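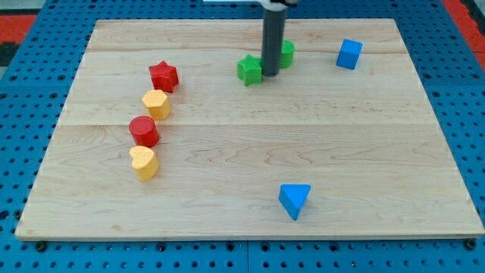

Coloured wooden shapes on a maple board.

Bring back the boring toy library

I have a confession, which is that I've become a bore about toy libraries. Ask anyone who has stood next to me at a school gate since July. I can start on the weather and be on borrowing rights for stacking cups inside a minute.

If you grew up somewhere without one, a toy library works exactly like the other sort. You go in, you pick a thing, somebody writes it down, you take it home for a few weeks and you bring it back. The one in Ullville was in a side room off the baths, so everything you borrowed smelled a bit of chlorine, and I went every Thursday with my eldest from the time he could sit up. Joining cost less than a takeaway coffee. We had a marble run that filled the hallway, a farm with far too many pigs, a drum (once, never again) and a great many plain wooden blocks.

It shut. The room is a vending area now. You can buy crisps in it.

The argument at the time was that people don't need to borrow toys any more because toys are cheap. And they are! I could order a plastic kitchen tonight and have it on the step before lunch. I think that's a terrible reason to close a toy library, though, and I've had long enough to sulk about it that I'd like to set out why.

Cheap toys aren't cheap once you count the house they have to live in. We have a small house. My sister, who likes this kind of thing, went round it with a notebook one wet Sunday and wrote down every toy my two own, including the ones under the sofa and the ones in the car. She got to 188. Then I asked the children to fetch me the things they'd played with that week and they came back with 17, and one of those was a colander. I don't tell you this to sound like one of those people with white shelves and a single carved rabbit. I bought most of that stuff myself, usually when tired.

What borrowing does, and I'd forgotten this until we lost it, is give a toy an ending. The marble run went back and there was a bit of wailing and then there was something else. Three months later it came home again and was greeted like a cousin from abroad. When you own the marble run it just sits there getting less interesting, with a piece missing, until you feel guilty enough to bag it up, and then of course they want it.

There's the matter of choosing as well. I used to watch mine walk up and down those shelves with enormous seriousness. Small children don't get to choose much. They're told what to wear and when to get in the car, and that ten minutes on a Thursday was theirs. He once spent the whole of it deciding between two jigsaws that looked the same to me, and I still couldn't tell you what swung it.

I know what people say against it, because they've said it to me. Germs, mostly. Well, the soft things were washed and the hard things were wiped down, and my children have licked a bus. Then there's the lost pieces problem, and yes, pieces got lost. You paid a small fine and put a note in the box. We coped. I'd take a puzzle with 37 pieces and an honest note over a sealed one any day of the week.

The objection I find harder is that not many families used it. That's true, by the end. But the opening hours had been trimmed to a single weekday morning, and you can't close a door for most of the week and then complain about the footfall. In Orerska, where my cousin lives, theirs opens on Saturdays and after school, and it has 600 families on the books. Grandparents go. A childminder she knows does a big swap every fortnight and hasn't bought a toy in years. It's got a leaking roof and a carpet the colour of gravy and it is packed.

So I'd like ours back, please. I don't need a discovery zone or a soft launch. The vending machines could go in the foyer, where there's already one that doesn't work. Put up some shelves, get a desk and a date stamp, and open it at a time when people with jobs can get there. I've got a fair few boxes I could start you off with, drum included.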